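Clear Bin, Ribbed Lid: Living With the Kudo Storage Box

I bought my first Kudo box in December, during the annual week in which I believe I am a person who labels things. I now have 7 of them. This is a review of the large one, the long flat model, which has been in steady use on the worktable ever since and has earned an opinion.

My previous system was a Torkix tote the color of a filing cabinet. You could put anything in it and be confident of never seeing it again. The Kudo is clear all over, lid included, and I underestimated how much that would change my life, or at least my afternoons.
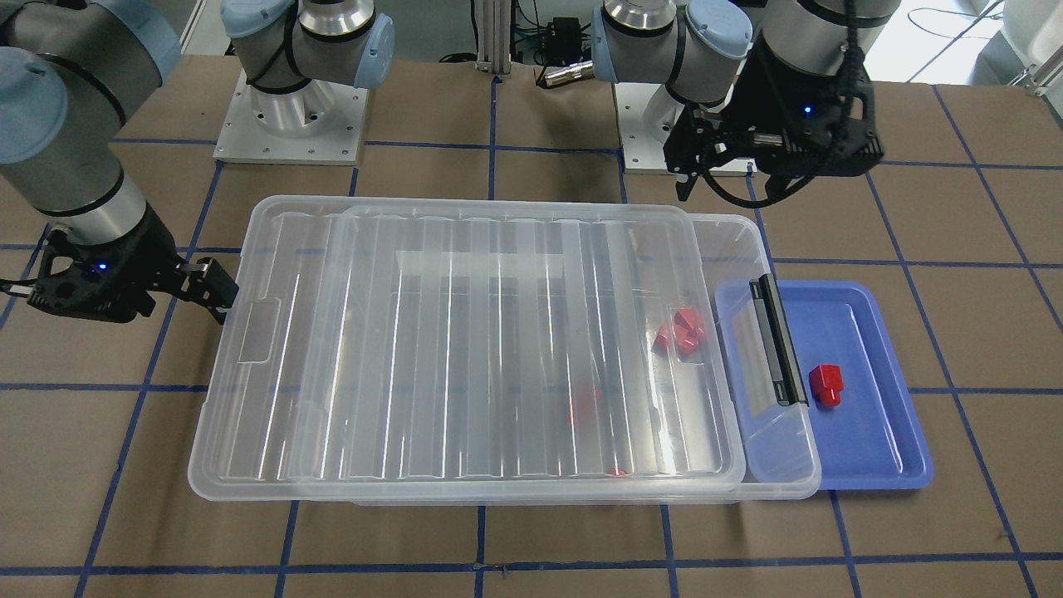

The lid

It's a loose-fitting thing with ribs across the top and a recessed grip at each end. The grips are the best part. They are shallow, so anyone with big fingers will pinch more than grab, but they are where your hands go anyway. There is a black latch at one end. I consider one plenty, having snapped four latches off the Ellel box I owned before the Torkix. If you plan to carry yours down a flight of stairs, you may feel differently by the bottom.

The ribs do blur whatever is underneath. You can tell red from blue, and that's usually enough to know you've opened the wrong box before you open it.

The box 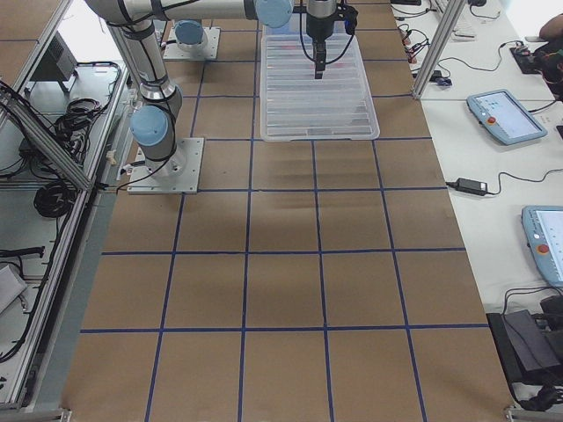 From farther back, with the tape grid showing how much table it takes up.

Size is where people go wrong. The listing gives measurements, and I read them, and I was still surprised. Tape the footprint out on your table first. I cover mine in brown paper and run blue tape over it in squares, a habit that began as planning and is now closer to religion, and the large Kudo takes up more squares than I had budgeted for it.

The sides are ribbed too, and the corners are rounded, so dust and small parts don't wedge themselves in there for eternity. The Mostum, its nearest rival, has square corners. I have cleaned a Mostum with a toothpick.

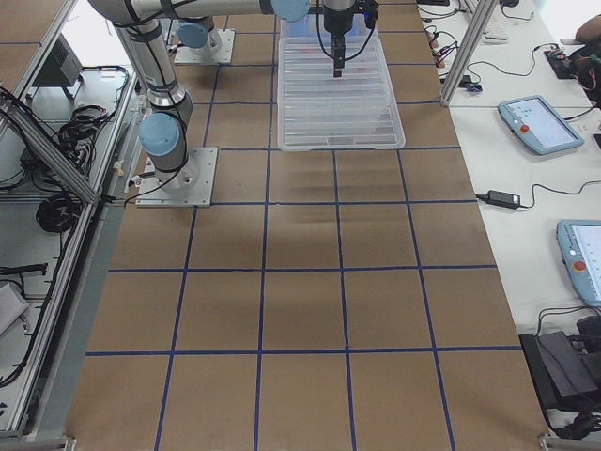
Plastic blocks have been the main tenants in mine, and they rattle. Every box rattles, but a long flat one gives the contents a runway. A dish towel on the bottom fixes it and spoils the view, so pick your misery.

Scratches show up after a few months. Mine has gone a little foggy on the floor and I've stopped caring. At $10 I wasn't expecting crystal.

Verdict: I'd buy an eighth, and someone should probably stop me. 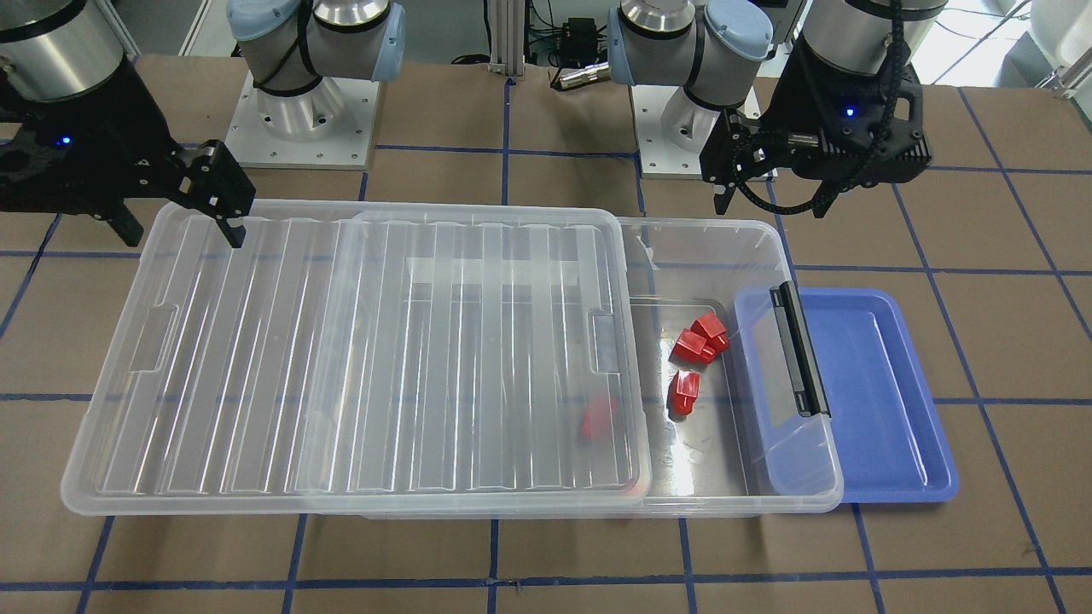
Posted by the Bench & Bin reviews desk, July 2024
116 comments

A few of you wrote in to ask whether the lid stays put if you only slide it partway. It will sit there hanging over one end quite happily on a flat table — I leave mine like that more often than I'd admit to the labeling crowd. Lean on the overhang and you'll be picking up blocks. And yes, the small size has the same grips. No, I haven't tried it in the freezer.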